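Stomel Mending - Frequently Asked Questions

Last updated August 16, 2024. Prices changed in April, if you have the old sheet please toss it.

What do you fix?
Seams, hems, zippers, pockets, moth holes, torn linings. Buttons if you send the button. No leather, no wetsuits, no wedding dresses.

Do I need to wash it first?
Yes. Washed and fully dry. Unwashed items go back at your cost, sorry, we had to start doing this.

How do I send things in?
Fill in the order form, print the slip, put it INSIDE the bag. Not taped to the outside, it falls off. Or drop off at the Ostitz counter during open hours.

How long does it take?
12 working days for most repairs. Knitwear is slower. Coats in the fall are a lot slower, send them in summer if you can.

Can you rush it?
Sometimes. Email before you ship and put the date you need it in the subject line. Rush fee applies even if it's a small job.

What does it cost?
Hems and simple seams are flat rate, see the price sheet. Everything else gets a quote. We don't start untill you say yes to the quote.

What if I say no to the quote?
You pay return shipping, that's all.

Will the repair show?
Depends on the fabric. Fine knits, almost never. Denim, usually a bit. If you want it to show (contrast thread, patches) tick the box for visible mending and name a color.

Do you have matching thread?
We stock 261 colors. Still no guarantee on heathers or anything neon.

I never heard back about my order
Check spam. Then check the order number, if it starts with P it was placed through Plasora and they have to answer it, we can't see those.

How long do you keep unclaimed items?
182 days from the first pickup notice. After that they're donated.

Is there a guarantee?
If our stitching fails in normal wear, we redo it free. Keep the slip. New holes somewhere else are a new order.

Do you buy or sell used clothes?
No. Try Thoroddsen, next door to the counter.

Max items per order?
No max, but more than 2 coats wont fit in one mailer. Use a box.

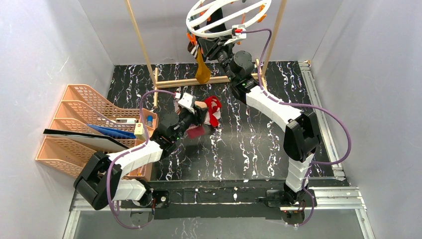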